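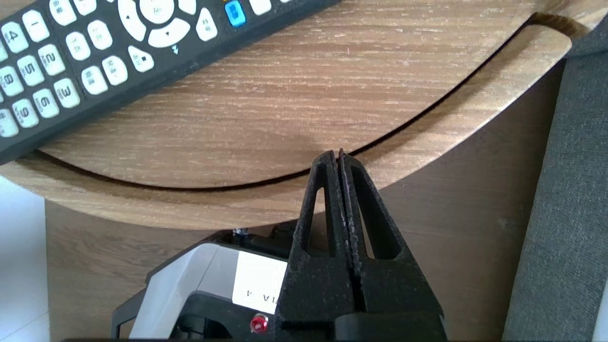

From: Stistley Swap List
Date: 21 Aug 2019
Subject: Re: Round boards – what do you keep on yours?

On 21 Aug 2019 a list member wrote:
> I picked up a round wooden board in July and I love it,
> but it just sits there. Does anyone use one outside
> the kitchen? And does the groove near the rim bother you?

Oh, please bring it into the living room! Mine has been the home of the TV remote all summer and I wouldn't go back. The remote is a big black one with pale buttons and a single bright blue key, and against the light brown wood I can spot it from the doorway (it used to vanish into our dark couch at least once an evening).

As for the groove, I like it! It follows the edge and gives you a nice narrow rim all the way along – crumbs do collect in there, but a dry toothbrush gets them out in no time. Then I wipe with the grain, using a barely damp cloth.

I oil mine with the Budon board oil, two thin coats, and leave it overnight between them. The Sultel wax smelled wonderful but stayed tacky for five days, so I'd skip that one near anything with rubber buttons.

Do tell us what ends up on yours – I'm hoping for more ideas!

--
Stistley Swap List, message 3068
Reply to this message to write to the whole list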